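Workshop Tips: What the Robot People Learned About Holding Things

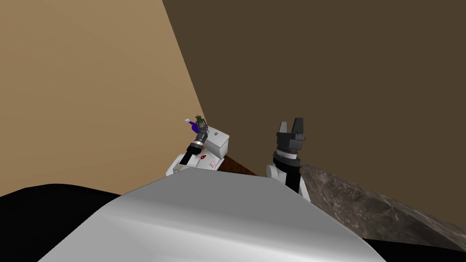
Simulation view over the robot's casing: left gripper with the small purple piece, right gripper open.

Radwa Naciri's group at Kilness spent 3,314 simulated runs teaching a two-armed robot to pick up a small part and pass it from one hand to the other. I have been doing this since kindergarten and still drop screws, so I read the write-up with a pencil.

Their main finding is about the free hand. When it was open and in place before the pickup, drops fell by more than 12 percent compared with bringing it over afterward. Femi Okoro, who ran the tests, calls this "pre-posing." My grandmother called it "get your other hand ready."

For your own bench:

Open the receiving hand first. Same goes for pliers, clamps and teenagers.

Leave part of the piece sticking out. The second hand needs something to grab, and your thumb doesn't count.

Hold on with both hands for a moment before letting go. The group tried 3 lengths of overlap and the shortest did worst. Mine was shorter than that.

Change the background. Their trick for steadier results was practicing against different walls and ground. I tried threading nuts in the garage, then on the porch. The porch nuts are in the lawn.

The next round, due in December, covers slippery parts. I have a jar of greased washers if they run short.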